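Wian Shabalala
Friday, 4:40 PM
Print this thread | E-mail this thread

Writing up the wrist camera result from April before I forget the details. Short thread.

The question was simple. We train grasping policies on Remness from recorded demonstrations. How much does it matter whether the policy sees the room from a fixed camera or sees its own fingers from the wrist?

We collected 1,200 demonstrations in total. Every one was recorded from both views at the same time, so the two policies learned from the same motions. Same network, same training length. The camera feed is the only thing that changed.

Then 200 test trials per policy, across 16 objects. Laron picked the objects and Modise is what we call the scoring script. It checks whether the object is held at the end of the trial. It doesn't care how pretty the grasp is.

The wrist policy won on small and flat objects. On big ones the two were close enough that I wouldn't claim a difference.
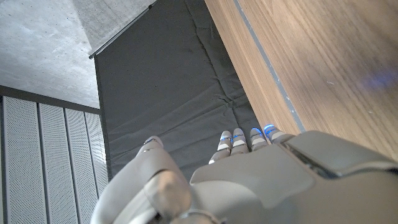 What I didn't expect was how much the policy leans on the fingertips. We covered them up in the recorded video (a gray patch over each tip, nothing else touched) and its predicted motions got noticeably worse. Covering the same area of background did very little.

My reading is that it uses the tips to judge where the hand is relative to the surface. That's a guess from one masking test – I would want a second hand design before I put it in a paper.

Soft surfaces were the other weak spot. Wrinkled fabric changes the contact height from place to place, and both policies tended to close too early on it. The wrist one recovered more often.

We had 2 trials where the log stopped early. Both are counted as failures, one for each policy.

Next step is repeating the whole thing on Rosska, which has a different thumb. If the masking result holds up there I'll believe it more.

Someone asked about mixing both views. We tried it briefly and it trained fine, but I haven't run the full test set – will post when I have.

Print this thread | E-mail this thread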